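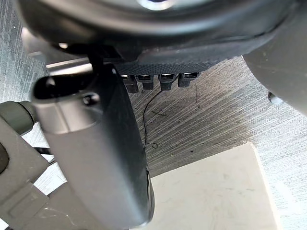
Trurkimitz student build — wrist camera placement
Esisstead Robotics Club forum > Manipulation

knurl_side
Posted 2025-09-02
Our group has to freeze the wrist mount before the December demo. In the current position the large finger takes up most of the left half of the view. I want to move the camera outboard and retrain on 196 new episodes. Any objections?

torque_ledger
Yes. Moving it invalidates the calibration and every episode we already have. That is more than 4,000 frames labeled by hand. A fixed finger in view is a constant and the policy can learn around it.

knurl_side
It learns around it until the target is behind it. Grasps on the left fail at twice the rate of grasps on the right.

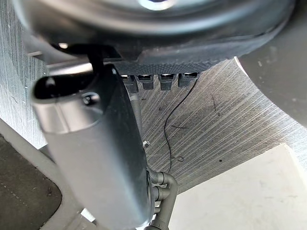 Part of that may be the approach angle, so I would test it separately. Same start pose, wrist rolled 8 degrees, no other changes. If the left side recovers, the mount stays.

offset_b
Roll is cheap to test but it changes the contact patch too. You would be measuring two things. Mask the finger in software first.

torque_ledger
Masking doesn't give back the hidden pixels.
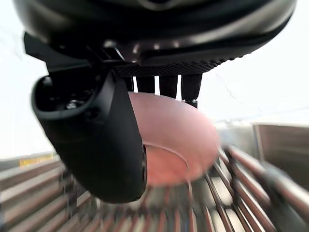 Bozsik
Section moderator, lab instructor

With the bowl in the grip, the fingertip overlaps part of the base. There is motion blur as well, and a new mount won't fix that. Shorten the exposure, then run the roll test at 4 settings. Post the raw logs — no averages. The Bendwood bracket drawing stays open until then.

offset_b
Fine with that. I still want a masked baseline in the table.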